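Forum Bois massif et finitions > Collages et panneaux
Sujet : Panneau lamellé qui tuile après ponçage

hollmann_h
Bonjour,
Panneau en bois clair, lames collées chant sur chant à la PVA, épaisseur finie 20 mm. Plan au sortir des serre-joints. Après calibrage d'une seule face, flèche de 2 mm au centre, concave côté poncé. Stockage à plat sur établi, atelier non chauffé la nuit. Je cherche à savoir si c'est un problème d'orientation des cernes ou de reprise d'humidité avant de recouper quoi que ce soit.
Henrik Hollmann

varlope38
Vous avez calibré une seule face, la réponse est dans la question. Si le bois n'était pas à l'équilibre à cœur, vous avez mis à nu d'un côté une couche qui n'a pas le même taux que l'autre. Elle sèche, elle se rétracte, le panneau se creuse de ce côté. Enlever la même épaisseur des deux côtés, puis stocker sur tasseaux, l'air doit circuler dessous.

Iyamu
Pas d'accord avec varlope38 sur la cause principale. Une différence de passe explique une fraction de la flèche. Avec des lames larges débitées sur dosse, toutes cœur en bas, les retraits s'additionnent et le tuilage est garanti. Quelle largeur de lames, et comment sont tournées les cernes en bout ?

hollmann_h
Les lames sont larges, je n'ai pas alterné. J'ai choisi les faces pour l'aspect, le veinage ondulé sur le dessus et les nœuds les plus petits possible.
Pour comparer, une planche plus ancienne, collée de la même manière, qui n'a pas bougé. Le joint du milieu se voit nettement, l'autre à peine :

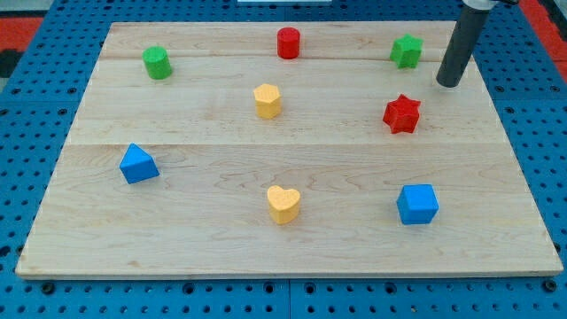 varlope38
Re : stockage
Un joint visible n'est pas un joint faible, on est d'accord. Mais une planche qui a passé plusieurs saisons au sec ne prouve rien pour un panneau sorti de presse. Avez-vous un humidimètre ?

hollmann_h
Un Prorel à pointes. Je lis deux points d'écart entre la face poncée et la face brute.

Iyamu
Les pointes mesurent sur quelques millimètres et l'étalonnage dépend de l'essence. Deux points, c'est presque dans l'erreur de l'appareil. Je maintiens : refendre, alterner, recoller.

gornberg
Refendre un panneau fini pour 2 mm, c'est excessif. Je le laisserais 25 jours sur tasseaux, chargé, dans la pièce de destination, avec une mesure de flèche à la règle toujours au même endroit. Si elle diminue, c'est l'humidité et varlope38 a raison. Si elle est stable, c'est le débit.

Iyamu
Chargé, non. Vous masquez le défaut et il revient dès qu'on retire le poids. Sur tasseaux, libre.

gornberg
Admis pour la charge.

hollmann_h
Entendu, sur tasseaux et sans charge. La finition attendra, de toute façon l'huile sur une seule face n'aurait rien arrangé. Je posterai les relevés.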